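Taller de manipulación en simulación: apuntes de la sesión de cocina
Agosto. Por Thiện Trình
Imprimir | Enviar por correo electrónico

Grupo de proyecto Olden. Estos apuntes acompañan la práctica de dos brazos sobre la encimera.
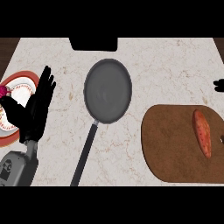

Tùng Bùi preguntó al empezar si no sería más sensato entrenar primero con cubos, que al fin y al cabo tienen caras planas y se dejan agarrar por cualquier lado, y dejar la comida para cuando el grupo tuviera más soltura. Es una pregunta muy buena y le di bastantes vueltas antes de contestarle (¡gracias, Tùng!). Con los cubos se aprende a cerrar la mano y poco más; una sartén, en cambio, obliga a pensar por dónde se coge, hacia dónde apunta el mango y qué brazo va a llegar antes sin estorbar al otro.

1. Reparto del espacio

En nuestra escena la sartén queda entre el plato, a la izquierda, y la tabla de cortar, a la derecha. Parece un detalle menor, pero de ahí sale casi todo el ejercicio: la rodaja de boniato está en la tabla, así que le corresponde al segundo brazo, y el primero trabaja del lado del plato. El mango, largo y negro, viene en diagonal hacia delante y hacia la izquierda, de modo que pasa muy cerca del antebrazo. Quien planifique la trayectoria sin tenerlo en cuenta se va a llevar la sartén por delante, y lo digo con cariño, porque a mí me pasó la primera tarde entera.

2. La tarea

Llevar el boniato de la tabla a la sartén y soltarlo dentro. Conviene partirla en tramos cortos: aproximación, agarre, elevación, traslado y suelta. Escribid cada tramo como una función aparte, aunque os parezca exagerado, que luego se agradece muchísimo a la hora de buscar un fallo.

Para el agarre, fijaos en que la rodaja es alargada y de extremos redondeados. Los dedos van a los lados largos, cerca del centro. Si la cogéis por una punta tenderá a girar en la mano, y el simulador no perdona.

3. Registro de episodios

El conjunto Edell, que usaremos como punto de partida, tiene 2.227 episodios. No hace falta abrirlos todos, ¡por favor! Cada pareja elige diez, los reproduce despacio y apunta en qué tramo se produce el primer contacto. Los ficheros se guardan en la carpeta Resow con el nombre de la pareja delante.

4. Errores que suelen salir

- Confundir el sistema de coordenadas de la muñeca con el de la base. Imprimidlos los dos antes de mover nada.
- Bajar la mano con los dedos ya cerrados.
- Cambiar la fricción y la velocidad en la misma prueba; después no hay manera de saber cuál de las dos cosas influyó.

5. Entrega

Dos páginas por pareja, con el esquema de los tramos y una explicación de algún episodio fallido. Me interesa más un fallo bien contado, con sus dudas y sus tachones, que una lista de aciertos. La memoria se sube a la carpeta Lý antes de las 18:00 del último día de taller, y quien prefiera traerla impresa puede hacerlo también, que la leo con el mismo gusto.

Apuntes relacionados
Cinemática inversa sin miedo
Cómo leer un registro de contactos
Coordinar dos brazos: turnos y esperas
Fricción y masa en el simulador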